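3.2 Simulated Kitchen Cell: Layout and Upkeep

The kitchen cell is one of the simulated workspaces maintained under the Hamley project. It consists of a single Franka Emika arm, a stone-patterned island within its reach, and a furnished room behind the island. The room takes no part in the task. It is kept so that the camera views contain the doors, chairs and tableware a household robot would have to ignore. Nima Ahmadpour built the original layout, and Agnes Eklund has had charge of it since April.

The arm is fixed at its base beside the island and carries a black gripper with two fingers. The reference task is a simple one. The gripper picks up a rounded orange object, carries it to a dark green bowl, and releases it from a point just above the rim. Figure 4 shows the cell with the object held over the bowl, from two viewpoints.

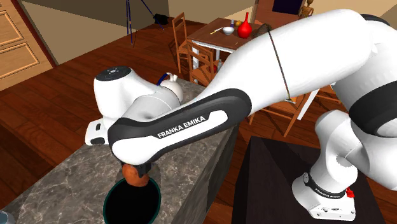
Before each batch of runs, the cell is returned to a known state. The joint angles are set to the stored home pose, the gripper is opened to its full width, and all loose items are placed again from the layout file. The physics engine then runs with the arm locked until every item has settled. Items that drift during this period are logged, and a batch does not begin until the log is clear.

Most of the upkeep concerns contact between the fingers and the object. In the first version of the cell, the collision shape of the object was a plain sphere, while the visible surface was not. The fingers closed on the sphere and appeared to stop short of the surface, or to sink into it, depending on the angle of approach. Cleiton Paiva replaced the sphere with a shape built from the visible mesh and lowered the closing force by 30 percent. The bowl received the same treatment at its rim, where a coarse shape had caused the object to bounce on release.

A second fault was found in the mounting. The base of the arm and its support had been loaded as separate bodies – a leftover from an earlier cell – and the joint between them allowed a very small rotation under load. The resulting error at the fingertips was 3 mm at full reach. The two bodies are now merged when the cell is loaded, and the check described in Section 3.3 is repeated after any change to the support.

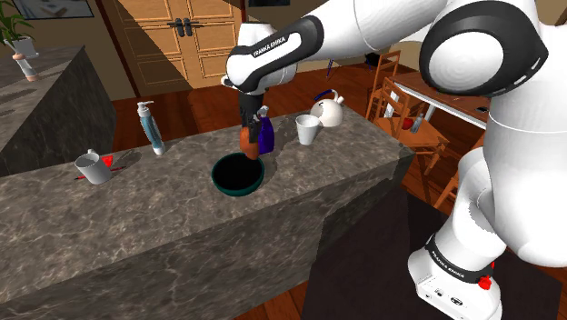

Items on the countertop that are not part of the task are treated as obstacles. Each has a collision shape of its own, and the planner keeps the forearm and wrist clear of them by a fixed margin. Tall items near the bowl leave the least room for the wrist to turn. When the planner fails to find a path, the layout is saved and set aside for review; it is not changed by hand. Kamonchanok Chantharasri reviewed the layouts set aside in this way and traced most of them to a margin that had been applied twice.

The present version of the cell has completed 3,677 runs. The layout file, the collision shapes and the stored home pose are kept under version control and were last frozen on 2024-01-30.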